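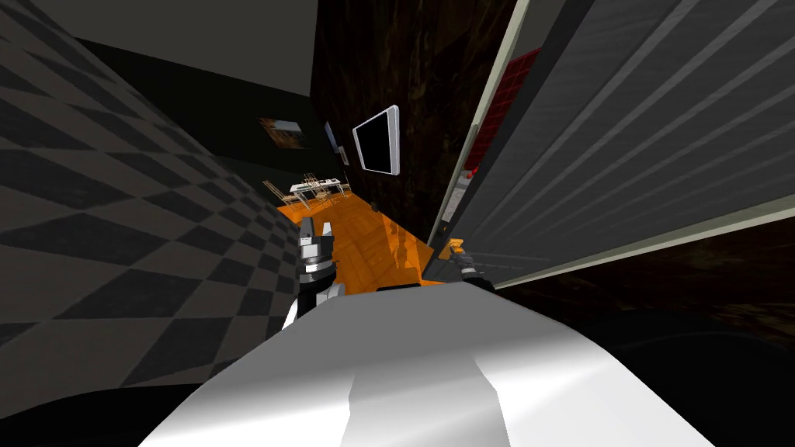 Daranee Thaweesak 在试用旧版之后来信说，表里的主喷嘴号和她手上那台 Javia 对不上，差了两档，她想知道记的是出厂值还是换过排气之后的值。旧版里两种值混在同一列，确实看不出来。这一版把它们拆开了，分成 jet_stock 和 jet_found，读旧版写的脚本需要改列名。

Stivier 老摩托车保养记录数据集

内容

本数据集收录 200 台 Coutinho 牌单缸和双缸摩托车的进厂检查记录，来源是 Kitwood 修理铺多年积下来的纸质工单。每台车一行，取该车第一次进厂时的记录；同一台车后来再进厂的工单没有收进来。车型以 Javia 为主，其余是同一厂家的几种小批量车，包括只在厂家订购单上卖过的限量款。

整理这份表的起因很具体。Coutinho 停产以后，原厂手册只剩早期的一版，后期车改过点火提前角和前叉油量，手册里没有。车主之间口口相传的数字互相矛盾，修理铺的工单反而记得比较细。

文件

records.csv 主表，UTF-8 编码，逗号分隔，第一行是列名。
notes.csv 技师备注，用 record_id 和主表对应。
models.csv 车型代码对照表。
units.txt 单位说明。
CHANGES.txt 各版改动。

字段

主表共 16 列：

record_id 记录编号，字符串，前面的零不要去掉。
model_code 车型代码，见 models.csv。
frame_prefix 车架号前缀，只保留字母部分。
season 进厂季节，取值为春、夏、秋、冬。
odo_km 里程表读数，公里。英里表已换算，取整数。
odo_trust 里程是否可信，取值为 y、n、u。
jet_stock 该车型出厂主喷嘴号。
jet_found 进厂时实际装的主喷嘴号。
needle_clip 油针卡簧位置，从上往下数。
ign_adv 静态点火提前角，度。
comp_left 左缸缸压，巴。单缸车只填这一列。
comp_right 右缸缸压，巴。单缸车为空。
fork_oil 前叉每侧放出的油量，毫升。
chain_wear 链条伸长，百分比。
exhaust 排气类型，取值为 stock、open、other。
checked_by 录入核对人缩写。

notes.csv 里每条备注最多 200 字，超出的部分在录入时由录入人缩写，原文没有保留在发布文件里。备注原文有丹麦语、冰岛语和英语，发布时统一译成中文，零件名后面括号里留了原词。

录入方法

工单由 Inger Eskildsen 和 Bjartur Thoroddsen 各自录入一遍，两份表逐格比较，不一致的地方回去翻纸质工单。翻了还是看不清的，填空值，不猜。Anisa Nair 负责译备注，车型代码也是她统一的。

工单上的手写体主要出自两位技师。其中一位写的 1 和 7 很像，喷嘴号和缸压都受过影响，凡是能从上下文判断的已经改正，例如静态提前角写成 71 度显然应为 11 度。改动过的格子在 notes.csv 里标了“校”字。

缸压是热车、全开油门、拆下火花塞测的，这是 Kitwood 的习惯做法。少数工单注明了冷车测量，数值照录，备注里写有“冷测”，和热车数据放在一起算平均值之前请先筛掉。

缺失和已知问题

有 37 条记录没有车架号前缀，多数是换过车架或者铭牌已经磨平的车。这些记录的车型由技师凭发动机外形认定，代码后面带一个问号。做车型之间的比较时，建议先去掉这部分再算一遍，看结论有没有变化。

odo_trust 填 n 的情况包括里程表换过、表线断过、读数比上一任车主的票据还小。填 u 表示工单上没有提，不能当作可信处理。

前叉油量是放油时量出来的，漏油的车会偏少，不能当作加注量使用。想查加注量的请看备注，技师加完油后有时会记一笔，没有记的就没有。

限量款样本太少，每一款只有几台，而且送来修的都是有毛病的车。用这些行去推断整款车的平均状况没有意义。有人在邮件里问能不能据此估计某款车的存世量，不能，工单里没有这方面的信息。

冬季记录偏少，因为修理铺冬天只接熟客的车，这一点会影响按季节分组的结果。

适合的用途

查某一车型常见的喷嘴和油针组合；核对手册与实车的差异；练习处理手工录入、单位混杂、带缺失值的小表。

不适合的用途

给具体某台车定价；鉴定真伪；代替实测。数据来自一家修理铺，当地海拔低，气温也偏低，化油器设定拿到高原或者热带地区需要重新调。照表里的 jet_found 直接装车，混合气过稀可能烧坏活塞。

隐私

车主姓名、电话、牌照号和完整车架号都没有录入。备注中提到人名的地方已删去，换成“车主”或“前车主”。如果您认出自己的车并且希望撤下那一行，请写信说明 record_id，下一版会删掉，编号不再重用。

读取时的注意事项

有些表格软件会把 record_id 当作数字，前面的零就没了，和 notes.csv 对不上。导入时请把这一列设为文本。空值就是空，没有用 0 或者 -1 代替。小数点一律用英文句点。chain_wear 里的 0 是真实读数，表示新链条。

model_code 里的问号是代码的一部分，用正则匹配时记得转义。不想区分的话，先把问号去掉再和 models.csv 关联，对照表里只有不带问号的代码。

改动

本版：拆分主喷嘴列；odo_trust 增加 u；改正 models.csv 里两个车型代码颠倒的错误，这个错误由 Grímur Bergmann 报告。
上一版：补入备注译文；里程统一为公里。
首版：只有主表，没有备注。

下一版计划在五月放出，会加上制动鼓内径。那部分工单还在核对，数值分英寸和毫米两种写法，有几张连单位都没写。

许可

数据可自由使用、修改和再分发，请注明 Stivier 和版本号。改动过数值后再发布的，请换一个名字，免得和原表混淆。纸质工单归 Kitwood 所有，不提供扫描件。

勘误

发现错误请附上 record_id、列名和您认为正确的值，最好说明依据，比如实车测量、原厂手册页码或者零件上的钢印。只说“数字不对”的来信很难处理，我们会回信问清楚再改。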